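Macedo Wellbeing Rooms: Pre-Session Safety Checklist with Comments
Meditation, breathwork and restorative yoga
Inspection date: 18 Feb 2020
Form revision 6

Ratings: S = satisfactory, A = attention required, N/A = not applicable. Comments are mandatory for every A.

1. Access and egress

1.1 Main entry door opens fully, closer adjusted. S
1.2 Rear exit unlocked during sessions. S
1.3 Path to rear exit at least 892 mm clear. A
Comment: Bolster shelving projects into the path at the rear corner. Clear width met only with the lower shelf emptied. Relocate shelving to the side wall before the next evening program.
1.4 Exit sign illuminated on test. S
1.5 Shoe rack clear of door swing. S

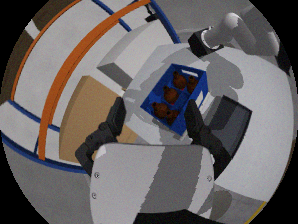
2. Floor and mats

2.1 Floor dry, no lifted edges. S
2.2 Mats free of tears and surface breakdown. A
Comment: Two Veklow mats have separated at the seam. Tagged and withdrawn. Replacements to match existing thickness so that rows remain level.
2.3 Mat spacing marked. S
Comment: Floor dots at the rear are worn but legible. Renew in July.
2.4 Blankets and eye pillows laundered and bagged by colour. S
2.5 Meditation stools, joints tight. S

3. Candles, incense and oils

3.1 Open flame confined to the front altar. S
3.2 Altar cloth treated or removed during flame use. A
Comment: No treatment record found for the current cloth. Use battery candles until a record is on file.
3.3 Incense burned only between sessions, room aired before entry. S
3.4 Diffuser filled to the line, cord secured. S
Comment: Vodex unit, 480 mL reservoir. Scale visible on the inner wall. Descale and rinse before reuse.
3.5 Essential oils capped, labelled and locked away. S
3.6 Scent-free notice displayed where applicable. N/A

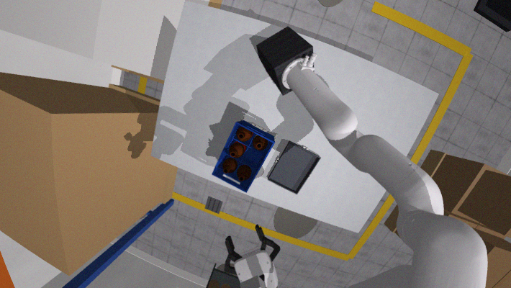

4. Heating, air and light

4.1 Portable heaters absent from the mat area. S
4.2 Windows open and latch. A
Comment: Left latch slips under light pressure. Keep closed until repaired. Remaining windows provide adequate airing for the present group size.
4.3 Dimmer operates without flicker. S
4.4 Lighting at the entry kept at 200 lux or higher during arrival. S

5. Participant care

5.1 Intake forms reviewed before breathwork. S
5.2 Contraindications read aloud at the start. S
Comment: Wording for pregnancy and high blood pressure is current. The card for extended silence needs a larger typeface.
5.3 First aid kit sealed and in date. S
5.4 Drinking water available. S
5.5 Quiet space available for anyone leaving early. S

6. Sound equipment

6.1 Gong stand locked, feet level. S
6.2 Divico speaker leads taped or routed behind the platform. A
Comment: Tape lifted at the platform step. Reapply before use.

Items rated A remain open until re-inspected. File the completed form with the session register.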